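Stirkent Daily Fiber Starter Kit
Section 2: Set-up and first two weeks

Read Section 1 (ingredients, who should not take this) before you start. If you skipped it, go back. Takes a minute.

This section covers the tub, the scoop, the mixer bottle and the dosing schedule. Travel sticks are in Section 4. Subscription and refills, Section 6.

2.1 What's in the box

Tub of Stirkent powder, orange or unflavored, 40 servings at the full dose
Mixer bottle, 600 ml, with motor base
Lid with flip cap
Scoop (inside the tub, usually buried, dig with a clean spoon)
Charging cord
Day card

No wall plug in the box. Any ordinary USB phone plug works.

If the foil seal under the tub lid is torn or lifted, don't use the powder. Keep the tub and write to the Fendonier help desk with the lot code from the base. Same goes for a cracked bottle. A dented tub with the seal intact is fine.

2.2 Before first use

1. Unscrew the motor base from the bottle. Turn left. It's stiff the first time.
2. Wash bottle, lid and scoop in warm soapy water. Rinse well. Top rack is OK for the bottle and lid.
3. Wipe the motor base with a damp cloth. Do not put it under the tap.
4. Let everything air dry, the scoop especially. A wet scoop turns the top of the tub into paste.
5. Check the gray ring is seated flat in the base. If you can see a gap, press it down all the way round with your thumb.
6. Screw the base back on until it clicks.
7. Fill the bottle halfway with plain water, close the cap, stand it on a paper towel for a few minutes. Paper still dry? Good to go. If not, take the base off and redo step 5.

CAUTION: The motor base is not waterproof. Splashes yes, soaking no. Never dishwasher.

2.3 Charging

1. Lift the rubber flap on the side of the base.
2. Plug in the cord. Light goes amber.
3. Leave it until the light turns green. First charge is the slow one, do it overnight if you can.
4. Unplug, press the flap closed.

Light blinking red means low. You'll still get a mix or two out of it. Light blinking amber and green together means the flap contacts are damp, so unplug, dry with a cotton swab, wait an hour, try again.

The bottle won't run while it's plugged in. That's by design, don't send it back.

2.4 Setting your dose

Start small. Most complaints we get are from people who went to a full scoop on day one, and then spent day two feeling bloated. The scoop has two lines inside, a lower line and an upper line. Lower line is a half dose. Upper line is full.

Days one to four: half dose, once a day.
Days five to eight: half dose, twice a day, morning and evening.
Day nine on: full dose, once a day, or stay at two halves if that suits you better.

Already eating a lot of fiber? You can move up sooner, but give each step at least two days. Gas or cramping at any step, drop back to the last one that felt OK and stay there a few more days. Still bad at the half dose, stop and talk to your doctor or pharmacist.

Use the day card. Tick the box when you drink it. Sounds fussy but people double up otherwise.

NOTE: The scoop from the old kit (blue, no lines) is a different size. Don't mix them up. If you have both, throw out the blue one.

CAUTION: Don't take the powder if you have trouble swallowing, a known narrowing of the gut or throat, or sudden stomach pain nobody has looked at yet. Ask first if you are pregnant, nursing or taking any prescription medicine. Keep away from kids.

2.5 Mixing

1. Pour at least 8 oz of cool water into the bottle. More is fine. Less is not. Liquid always goes in first.
2. Add the powder, leveled to your line. Level it with the back of a knife, not by shaking.
3. Close the lid, then the flip cap. Both.
4. Press the button twice, quickly. The mixer runs for 17 seconds and stops by itself.
5. Drink it right away. It thickens as it stands, and after a few minutes it is more of a gel.
6. Rinse the bottle with water, swirl, drink that too. Gets the last of the powder.
7. Follow with another glass of plain water.

Don't fill past the max line. 600 ml is the bottle to the brim, the max line sits lower, and you need the air space for it to mix.

Juice and milk both work. Orange powder in milk curdles a bit on top, harmless, not pretty. Nothing hot. Nothing fizzy, the cap can pop.

CAUTION: Taking this powder without enough liquid can make it swell and block your throat. Never swallow it dry. If you get chest pain, vomiting, or trouble swallowing or breathing after taking it, get medical help immediately.

2.6 Taking it with food

With a meal or between meals, your choice. Same time every day is easier to remember. Breakfast is what most people settle on. Late evening not so good, you want to be up and about for a while after.

It's a top-up for the fiber in your food, so keep eating fruit, vegetables, beans and whole grains. Oatmeal, lentils, pears, whatever you already like and will keep buying.
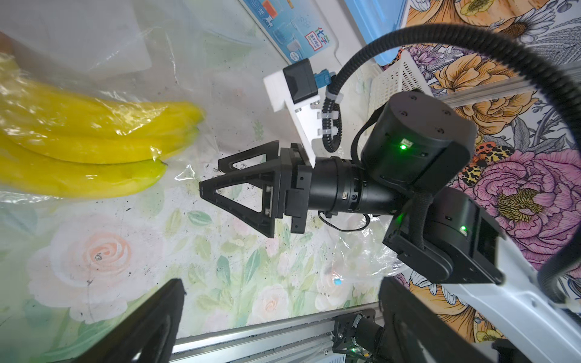 Bananas, still in the bag.

Stirring the powder into yogurt or oatmeal is allowed once you're at a steady dose. Half dose only, stirred in well, eaten straight away, full glass of water alongside. Don't bake with it. Ask Jytte Mogensen in our test kitchen about her muffins. Like roofing material.

Smoothies: make the smoothie first in your blender, pour, then add the powder and stir. Don't put frozen fruit or ice in the mixer bottle. The little blade isn't for that and a jammed blade is not covered by the warranty.

2.7 Medicines and other supplements

Fiber can slow down how other things are absorbed.

1. Take medicines at least two hours before or two hours after the powder, unless your pharmacist gives you a different gap.
2. Same spacing for iron, calcium, zinc and multivitamins.
3. On diabetes medicine, check with your doctor before you start. Your readings may shift.
4. Write the times on the back of the day card. There's a space for it.

If you also take the Ullovness magnesium capsules, keep the gap there too, and watch your total. Magnesium can loosen things and so can a new fiber habit. Starting both in the same week makes it hard to tell which one is bothering you. Start one, settle, then the other.

2.8 Missed doses

Missed one? Skip it. Take the next at the normal time. Don't double.

Missed a week or more, go back to the half dose for a couple of days and then step up again. Started in December and stopped over the holidays, same rule, and check the date on the tub.

2.9 Cleaning and storage

After every use:
1. Rinse bottle and lid right away. Dried-on gel is a pain.
2. Add a drop of dish soap and warm water, close up, press the button twice.
3. Empty, rinse, leave open to dry.

Once a week:
1. Take the base off.
2. Lift out the gray ring with a fingernail, no knives.
3. Wash ring and threads with a soft brush. Dry. Refit the ring flat side down.

Gel already set hard? Soak the bottle (base off!) in warm water with a spoonful of baking soda, then brush.

Keep the tub closed, cool and dry. Not above the stove and not in the fridge. Scoop can live in the tub if it's dry. Leave the little moisture packet in there, don't eat it. Use the tub within three months of opening.

Powder that has gone a bit lumpy is OK if the lumps break with a spoon. Hard lumps, an off smell or a color change, throw it out.

2.10 Quick fixes

Bottle won't start. Check that the base clicked. Then charge. Then press faster, the two presses need to be close together.

Motor runs, blade doesn't turn. Gel under the blade. Soak and brush as in 2.9.

Leaks at the base. Gray ring is in upside down or missing.

Leaks at the cap. Overfilled, or powder grit in the hinge. Rinse it.

Drink is clumpy. Powder went in before the water, or the water was too cold. Run a second cycle.

Too thick. Add more water. You can go up to the max line at any dose.

Can't stand the texture. Drink faster, or try it in juice. Sille Overgaard on the help desk swears by a straw, but it has to be a wide one.

Nothing happening after a week. Drink more water through the day first. Then see the dose steps in 2.4. No change after another week, stop and see your doctor.

2.11 Parts and help

Spare rings, lids and scoops are sold separately. Quote the part name and the code on the underside of the motor base. Bottles bought from Hegarty stores have the code on the box flap insted, so keep the flap.

For dose questions write to the help desk, attention Ankit Rathore. He can tell you what's in the tub and how the schedule works. He can't tell you wether it's right with your medicines, that's for your pharmacist.

Section revised 4 May 2021. Replaces the folded leaflet in older kits. Changes: new scoop lines, step 7 added to 2.2, magnesium note added to 2.7.

Next: Section 3, Adjusting Your Dose After Two Weeks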